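Rurima Desktop Disassembly Set
README, version of Wed 8 April

What is in this folder

These are the recordings and notes made by the student robotics club Rurima during the winter and spring term. The task is to take parts out of an old desktop computer with one robot arm, and to put some of them back. We made the set for our entry in the Koreck student competition, and we share it so that other clubs do not need to start from zero as we did in January.

The set has 2,791 episodes. One episode is one attempt at one subtask, from the moment the operator presses the pedal until he or she releases it. Failed attempts are kept. Please read the section about labels before you train anything.

Folders

episodes/ one folder for each episode, numbered from 0001
notes/ what the operators wrote by hand, typed later
fixtures/ print files for the holders and the plate
splits/ text files with the episode numbers for training and test
tools/ small scripts to read and check the files

Each episode folder contains the video, the joint positions, the gripper opening and a short file with the subtask name and the label. Joint positions are saved 10 times per second. The video is faster, so use the time column to match them and do not count rows.

Subtasks

pick_memory
place_memory
open_latch
pull_cable
lift_card
place_on_holder

The names are in small letters everywhere. In the first recordings we wrote "open-latch" with a hyphen, and the script tools/fix_names corrects this when you load the set. If you read the files with your own program, you have to correct it yourself.

Labels

Every episode has one of three labels: done, partly, failed. "Partly" means the part moved from its place but did not arrive where it should. Two members looked at each video. When they did not agree, Bereket Shiferaw decided, and the file then has the letter B after the label.

The test split has 1,000 episodes. It was chosen by recording session, so that one session is never in both splits. Please do not mix them again, or your results cannot be compared with ours.

Known problems

The subtask pull_cable is much harder than the others and has many failures. The cables do not return to the same shape after each attempt, and we did not try to put them back exactly.

In 10 episodes the gripper opening is missing. They are listed in splits/no_gripper.txt. We left them in because the video is good.

The clock of the recording computer was changed once during the term, so do not use the file dates to sort the sessions. Use the episode number. 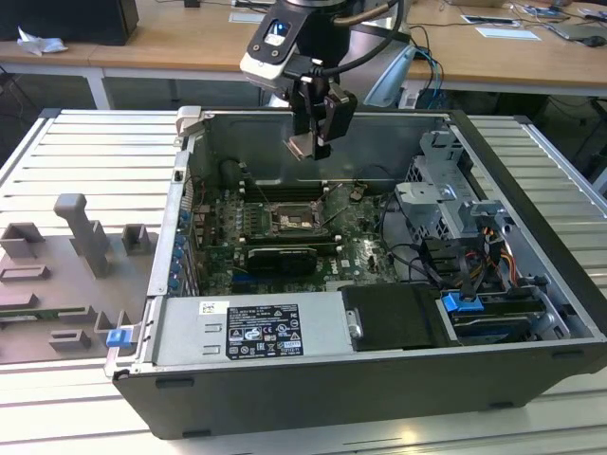 Rurima Club Papers, No. 10

The fixed camera sees the tower lying on its side on the slotted table, with the side panel off and the arm coming in from the top. The grey plate with the printed holders is on the left side of the table. The socket is without a processor and its bracket is up, so be careful if you copy the setup: keep the fingers away from the pins when you test a new path.

Printing the holders

The files are in fixtures/. We printed them with the flat side down and without supports, except the tall post, which needs them. If your table has other slots than ours, change only the base plate.

Use and thanks

You may use the set for teaching and for research. If you publish something with it, please name the Rurima club and write which version you used. The Skudov workshop gave us the table and let us stay in the evenings. Our teacher, Mrs Abera, read this text and corrected the worst mistakes. For errors in the labels, send us the episode number and what you think is the right label, and we will put it in the next version.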